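Working Rules for the Tabletop Arms – Gallery

Last updated Fri 25 November

These are the house rules for the manipulation benches at the Tedow lab, set out next to the picture they refer to. They apply to anyone who runs an arm in room 2111, including visitors from Wulier and students on the Palacios course. The printed copy hangs by the door. If the two differ, follow this page until the new print goes up in December.

Rules are grouped by when you need them. The short ones are short on purpose and should be read anyway.

Before power-on

Walk around the bench once. Look at the floor as well as the table. Bags, chairs and coats go on the hooks in the corridor.

Put your hand on the emergency stop before you touch anything else. Press it, release it, and check that the arm reports both. An arm that fails this check gets a red tag and stays off.

Only 2 people may be inside the floor tape while an arm is live, and one of them holds the stop. The holder does not type, take calls or move objects.

Laying out objects

Set objects out with the brakes on. Reaching into the workspace during a run is not allowed, even to stand something back up. Stop the run, fix the layout, then start again.

Real food and real dishes need a note in the log before the session. Sealed containers are preferred. Anything that chips or cracks comes off the bench the same day and goes in the hard waste bin, wrapped.

New objects are tried at the slow speed setting for the first 3 runs. After that the operator decides, and writes the setting down.

The bench during a session

Cables are the part of the bench check that people skip most often. Follow each one by eye from the plug to the far end and look for anything the arm could catch when it turns. The black cables looping down the right side of the table, next to the white Franka Emika base, are the ones to follow first, and the thin gray one over on the left should be checked too. Look at the indicator light low on the base while you are there – it is green here – and enter the color on the sheet. 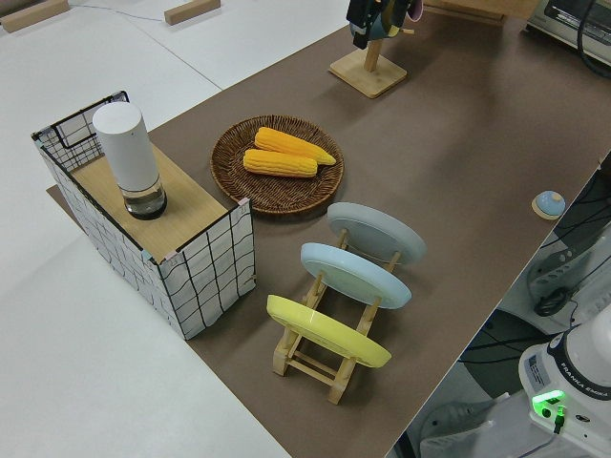
Kitchen layout on the brown mat, with the plates in their rack and the corn on the woven plate.

After the session

Park the arm, set the brakes, and wait for the controller to finish before switching off at the wall. Put objects back on the shelf they came from. Wipe the mat with a damp cloth – no solvent.

Write up every unplanned stop, including the ones that seem minor. Use form 23 from the Galtetti folder and leave it in the tray. Forms are read on Monday mornings, and a bench with an open form stays locked out until it has been signed off.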